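Why does a wooden floor make noise?

Wood comes from trees, and a tree drinks water all its life. After it is cut into boards, the wood still takes a little water from the air. In June, when the air is damp, each board becomes wider. In winter it shrinks again.

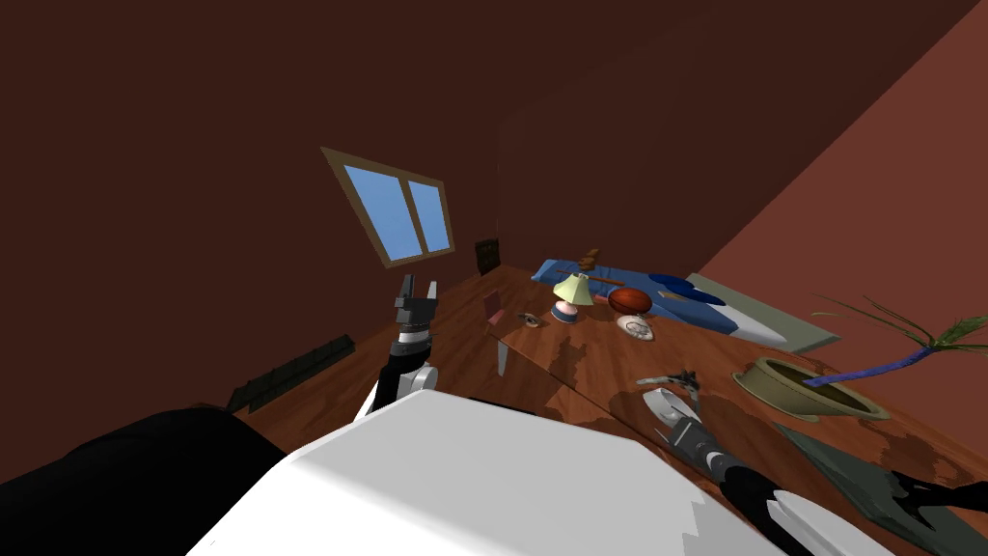
A room with a wooden floor.

When boards shrink, small gaps open between them. You step on one -- creak! It rubs on its neighbor or on a nail.

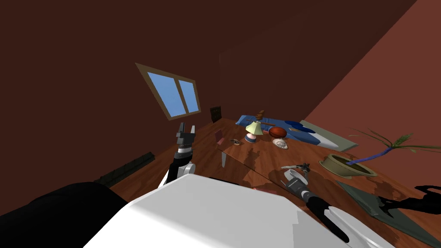 An old house can have 400 boards, so it has many voices. Walk slowly at home and listen for the loudest one.

Text: Azucena Figueroa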